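In praise of the recipe on the back of the box

My grandmother kept a tin of recipes, and when it came down to me I carried it home on my lap like it was somebody's ashes. I had pictured old family secrets in there, brought over from wherever we came from and handed down in careful handwriting. What I found, mostly, was cardboard. Panels snipped off cracker boxes, the side of a cornstarch package, a paper label soaked off a can of milk and pressed flat. I counted them one rainy afternoon in May and there were 159, and only 4 of the whole lot were written out by hand.

I was a little let down, I'll admit, and it took me a good while to get over it. Then I made her lemon squares for a potluck in Silside and a woman I'd never met followed me to the coat rack to tell me they tasted exactly like her mother's. Well, of course they did! Her mother had the same box. So did half the mothers in the county, I suppose, and there we stood with our coats half on, two strangers who had been fed the same dessert in two different kitchens.

I think we've gotten snobbish about this kind of cooking. We want our food to have a village attached to it, and a package recipe seems to come from an office somewhere. But somebody in that office had to test the thing, and it had to work in a bad oven, with a cheap pan, for a person who had never made a pie before and had three kids pulling at her apron. I own some very handsome cookbooks that can't say as much (one of them has cost me more heavy cream than I like to remember). 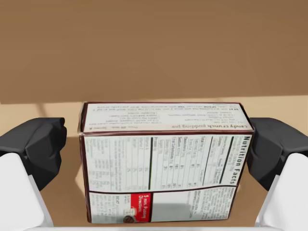 And people change them, which is the part I love best. The lemon square recipe calls for one lemon and my grandmother has penciled in "2, and don't be stingy." My neighbors back in Flestadthorpe put coffee in a chocolate cake that never asked for any, and by the time I moved away they would have told you, with perfectly straight faces, that it had always been a Flestadthorpe cake. After enough years of that, I'd say they were right.

So I've started clipping again. I keep my own pile in a drawer next to the dish towels, and when I make one I write on it what I did differently and who came to supper.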